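The Case for the Written Repair Log

My first job was in the instrument shop at Urkard, and the thing I was told on my first morning was to write down what I did. There was a bound book on a shelf by the door. If you changed a fuse, it went in the book. If you took a cover off and put it back on because you found nothing wrong, that went in too. I thought it was a waste of time. I was 24 and wanted to get to the interesting part.

I now think the book was the most useful thing in the building, and I think shops that have dropped theirs made a mistake.

Most places have gone over to ticket systems. A ticket gets opened, somebody fixes the problem, the ticket gets closed. The form has a box for the cause and you choose from a menu. At Grornemska, where I worked later, the menu had 27 causes on it, and nearly every ticket was closed under "other." You could search the system for a machine's serial number and get a list of dates and the word "other" down the page.

The book at Urkard had 483 pages and you could read it. People wrote things like "hums when the heater next door is on" or "second time this month, same screw." That kind of remark has no box. It takes a minute to write and it can save the next person two days. I know this from a pump that failed every September. The tickets would have shown a string of separate faults. In the book, three different people had mentioned the heating being switched on that week.
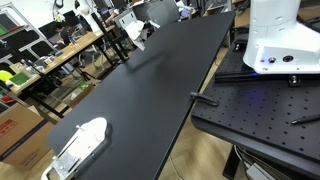

Kiran Sachdeva, who read a draft of this, disagrees with me about paper. A book can only be in one room, Kiran wrote back, and the handwriting in ours was so bad that half the entries might as well have been missing. A shared text file would do the same job and could be searched from home.

I accept the point about handwriting. I have no strong feeling about paper as such, and a plain file that everybody can type into would suit me fine. What I object to is the menu. Once you ask people to choose a cause before they know it, they choose whatever closes the form fastest, and then they stop looking.

Managers like the menu for its charts. I have sat through the charts. The one at Grornemska showed that "other" was up on the year before, and we moved on to the parking.

If you run a shop, put one blank field on the form, make it the first one, and let people close the ticket with nothing else filled in. Then read what they write, at least once a month.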